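Search this manual
Type a fault code or keyword

Category: Two-Arm Benches > Faults and Recovery

Ronance Bench Guide, Section 6: When a Gripper Stops Short of a Small Object 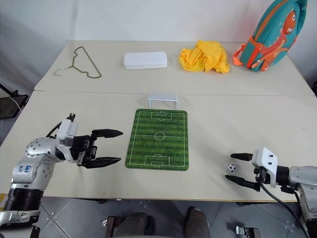 Fault 21 is the one you will meet first on a two-arm bench, and learning to clear it properly is a great way to get to know your arms! It means that a gripper was told to close, the fingers began to move, and the controller lost agreement between the finger position it asked for and the position it read back. The arm then holds where it is, with the motors still powered. Small round objects bring the fault out more than anything else, so a toy soccer ball makes a lovely test piece.

CAUTION: A held arm is still a live arm. It can move the moment the fault is cleared. Keep hands, sleeves and hair away from both arms, including the one that did not report the fault.

CAUTION: Never pull an object out from between the fingers while the motors have power. Press the stop button first.

6.1 Making the bench safe

1. Press the stop button. Both arms lose motor power and the brakes engage.
2. Wait for the status light to turn solid amber. If it keeps blinking, switch off at the wall and go to 6.4.
3. Tell anyone nearby that you are about to reach in.
4. Look along the gripper cable from the housing back to the arm. You want an easy curve with no kinks.
5. Lift the object away by hand and set it well outside the reach of the fingers.

Note: Leave mats and goals where they are for now. You will want the same layout when you repeat the task, and it is surprisingly hard to put a mat back on exactly the same spot.

6.2 Finding the cause

Most Fault 21 reports come down to the cable. When the wrist turns past its usual range, the cable tightens and the plug shifts a hair in its socket. The signal drops for an instant and comes back, which is why the gripper often behaves beautifully on the next try and then fails again later.

1. With power off, press the plug firmly into the gripper socket until it clicks.
2. Move the wrist slowly by hand through its full turn. Stop if you feel the cable pull.
3. If it pulls, loosen the nearest cable clip and feed a little more slack toward the gripper.
4. Check both fingers for grit at the base. A dry brush is all you need.

Oskari Keskinen rewrote this part after his own bench at Storngate logged the fault on cycle 3841 of a long run, with no warning before it. The plug looked fully seated. It was not — please press it even if it looks perfect.

6.3 Clearing the fault and testing

1. Stand back from the table and release the stop button.
2. Select Recover, then Open Slowly. Watch the fingers through the whole movement.
3. Run the open and close test 6 times with nothing between the fingers.
4. Press stop, put the ball back, step clear, release stop and run the task at low speed.

If it passes, you are back in business. Write the fault in the bench log anyway, with the arm (left or right) and the wrist angle.

6.4 When to stop trying

If Fault 21 returns 2 times in one session, leave the power off and swap the gripper cable. Do not raise the grip force to get past it. Extra force hides the fault and can throw a small ball clear off the table.

Benches with the older Vosico controller show this fault as "Grip Mismatch" with no number. The steps are the same, but Recover is under the Service menu.

Last revised Jan 18, 2020

Tagged: grippers, cables, Fault 21, safe recovery
21 shares | 6 comments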